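Section 4: Loading the practice cell and running your first insert

If you've made it this far, the Feron software is installed and you've got a license key that works. Nice! I wrote this part of the guide after walking Hatice Saraç through it over the phone, so the order below is the order that got her going, including the spot where we both got stuck.

You'll be working in the simulator for this whole section. The real arm can stay switched off.

1. Open Feron and pick Cells, then Practice, then Small Assembly. The first load is slow (mine pulled down 1,848 files) so go make a coffee.

2. When the room shows up, drag with the right mouse button to swing the view until you're looking down on the table. I like a high angle for this job because the elbow swings out quite a way and from the side it gets between you and the part.

3. Click the arm once. The joint panel opens on the left. Leave all the sliders alone for now, please!

4. In the top menu choose Motion, then Go to Start. Let it finish before you click anything else.

Note: if the arm jumps straight to its start pose with no movement in between, you have Skip Travel turned on. It's harmless in here, but I'd turn it off so you get used to seeing the path the arm takes.

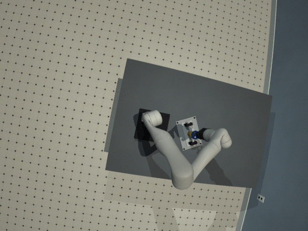 5. Now set your speed. The box takes a percentage and it comes up at 60, and I'd drop that to 15 for the first few tries — you can always crank it up later when you trust yourself.

6. Click the fixture plate and press Lock. A locked fixture won't slide if you bump it. This is where Hatice and I lost most of an evening, by the way. She had locked the table and left the fixture loose, and every run ended with the plate shoved off to one side.

7. Press Teach, then nudge the gripper with the arrow keys. Hold Shift for tiny steps. Save a point just short of the part, and save a second one where you want the jaws to close.

8. Press Run Once. Keep a finger near the space bar, which is Stop.

Caution: the space bar only stops the simulator. On the real arm you use the red button on the control box, and you need to have it within reach before you power up. Please don't build a habit in here that you carry over there.

Note on collisions: a link that touches something turns orange and the run pauses. Press Back Up, move your saved point a little, and try again. I got this warning constantly in my first week. If it comes up before the arm has moved at all, your start pose was saved over, and Motion, then Restore Start will fix it.

9. Happy with it? Choose File, then Save Cell As, and give it your own name. Small Assembly gets put back to factory settings with every update, and the next one is due in December, so anything saved under the old name will be gone.

Next up is Section 5, where we swap in the Ambrosio gripper settings and do the same job with a different set of points. Have your saved cell open before you start it.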